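Begović play plates and fruit, four months in

I bought this set in June, mostly for the colours. I'd been after something for the play corner that wasn't another plastic hob with stickers that peel off in a week, and the Begović plates were in the Plisari sale, so in the basket they went!

The plates are round and plastic with a shallow raised rim, in soft pink, pale mint and a much louder yellow. The rim is my favourite thing about them (play fruit rolls, and I spend enough of my life on my knees under the table already).

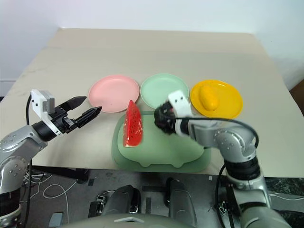

We also use a green animal-shaped tray as the serving spot, little feet and all, and everything gets "chopped" there before it's dished up. It's sweet, and it takes up a fair bit of room on a small table, so measure first.

Now, the fruit. The mango is a lovely golden yellow and my daughter's firm favourite. The watermelon slice is bright red with bold black seeds, and you can tell what it is from right across the room.

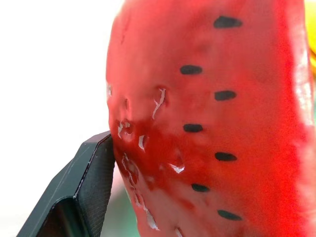 My friend Ľudovít Halás has the Varketine set and swears by it, but I found those colours a bit muddy when we went round to play. His did come with a storage bag, mind you, and I'd have paid extra for one. 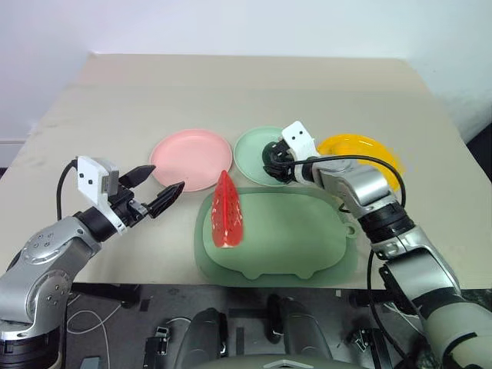 Tidying up is easy enough, the plates stack and the lot goes in a drawer. I'd like a fourth plate, as there's always a cousin left out. Four stars from me, and I'd buy it again for a birthday.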